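Fedlow Hall Kitchen Project – What Do We Really Use?
Product Studies, year two
Handed in 2018-02-21

Why I picked this

I share a kitchen at Fedlow with way too many people, and our cupboards are a mess (ask anyone on our floor). My idea was to find out which bowls and tubs get used and which ones just sit there, then come up with a smaller set that would cover everybody. I called the set Pal, mostly because I needed something short to write on the labels.

How I did it

I put a sign-out sheet on the fridge and kept it going for 15 days. Every time somebody took a bowl, they put a tick next to it. By the end I had 817 ticks, way more than I expected! People do forget, so I'm guessing some 104 uses never got written down. I also went over to the Wasell store in Gosadbridge to look at sizes and shapes, and spent most of an afternoon picking things up and putting them back.

What I found

Big bowls won easily. Salad, popcorn, pancake batter, rinsing grapes – they do it all. The small lidded tubs I was so sure about hardly got touched. Color mattered too, and I hadn't planned for that. People went for bright ones first, and a couple of my neighbors told me they just like seeing them on the table.

The big blue bowl is my favorite shape for the set, with its thin raised rim and the flatter part at the base. 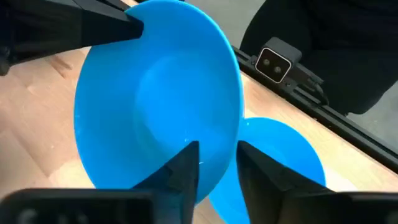
What I'd change

I'd start over in April, when more people cook at home, and I'd split the sheet into breakfast and dinner. I'd also ask about washing up, because my sheet says nothing about how long a bowl sits in the sink afterward. My write-up had to stay under 2,000 words, so the cupboard sketches are in the folder with the tick sheets.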